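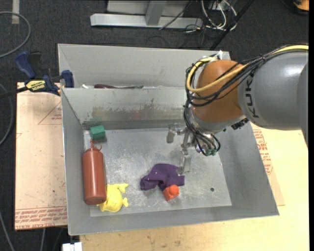
羊毛毡戳出来的小刺猬，怎么才能站得稳？肚子底下要戳得比别处都硬，再把四只小脚戳成扁扁的圆饼，最后接上去。

阅读时间：5分钟

上周末我终于把这只刺猬做完了！从一月份第一次拿起戳针到现在，我做过的小动物少说也有一抽屉，可刺猬一直没敢碰，总觉得那一背的刺会把我逼疯。结果做起来居然特别上瘾，晚上十一点多还舍不得放下（第二天上班眼睛都睁不开，但值得）。

先说羊毛。身体我用的是Clultex的短纤羊毛，米白色，抓在手里有点粗，毡化特别快，做打底再合适不过。背上的刺换成Cormier的长纤，深棕和浅棕各拿一缕，用手扯着混几遍，不要混得太匀，留一点一条一条的颜色，戳上去才像真的刺猬。我第一次混得太认真，最后变成一坨均匀的咖啡色，远看像个土豆。

身体的做法：撕一把短纤，从一头紧紧卷起来，卷的时候就用力，后面能省好多针。卷成一个鸡蛋那么大的团，先用粗针四面八方地戳，边戳边转，让它慢慢缩小。一头戳尖一点，那就是脸了。肚子那一面放平了戳，戳到按下去几乎不动为止。我的习惯是拿指甲掐一下，掐不出坑就可以换细针收表面。

脸最有意思！鼻子是一小撮黑羊毛，在手心里搓成小球再戳上去，位置要比你想的再往上翘一点点，神气一下子就出来了。眼睛我用的是黑色小珠子，缝之前先用细针在两边各戳一个小窝，珠子陷进去一半，看起来就不会像受了惊吓。耳朵要小，真的要小，我拆了两回才肯承认这件事。

然后就是刺了。把混好的长纤剪成和小指甲盖差不多长的小段，从屁股那边开始一排一排往前种。每一小段横着放，中间戳一条线把它固定住，再把两边往上翻起来，第二排紧挨着第一排。我这只一共种了13排，第14排已经快到额头了，我试着放上去看了看，像戴了顶毛线帽，又给拔掉了。全部种完以后用小剪刀修，先把背上修成一个圆圆的弧，靠近脸的地方剪短些。剪的时候垫张报纸，不然满桌子都是毛，我家沙发缝里现在还有。

种刺这个办法是跟Shirley Ouellet学的。她在手作交流群里发过一只睡觉的松鼠，尾巴蓬得不得了，我厚着脸皮去问，她给我回了好长一段话，连翻毛的角度都讲了。我照着做，头两排歪歪扭扭，到第三排手就顺了。谢谢Shirley！

针的话，我这回断了两根细针，都是因为戳进去以后手腕拐了一下。针怎么进去就怎么出来，千万别撬。垫子用的是Tratow的那种厚毛刷垫，比我以前的海绵垫耐用多了，就是羊毛容易勾在刷毛里，每戳一会儿要把作品提起来换个面，不然底下会长在垫子上，撕下来的时候一肚子毛茬。指套也请一定戴上，我有一次嫌闷摘掉了，五分钟以后就去找创可贴了。

脚我做了两遍。第一遍戳得太尖，刺猬一放就往前栽，鼻子着地，怪可怜的。第二遍改成小圆饼，接的那一面留一圈没戳实的散毛，贴到肚子上以后把散毛往身体里戳，一圈都戳到，拽一拽不掉就行了。四只脚都接好，放在桌上从侧面看一眼，哪边高就多戳那边几针。

我还给它配了一片小叶子，用的是Clakex的羊毛毡片，剪个叶形，中间用深绿色的线绣了叶脉。本来想顶在头上，后来发现斜斜地搭在背上更好看，就用两针线缝住了。

下一只想做小獾，黑白相间的那张脸我已经画了好几张草稿。分界线要怎么戳才干净，我现在还没有把握，听说先戳白的再压黑的会好一些，打算拿碎毛先试一块。有做过的朋友请一定留言教教我！要是你也想做刺猬，刺的颜色随便换，我有点想试试灰蓝色的。

最后更新：2025年11月4日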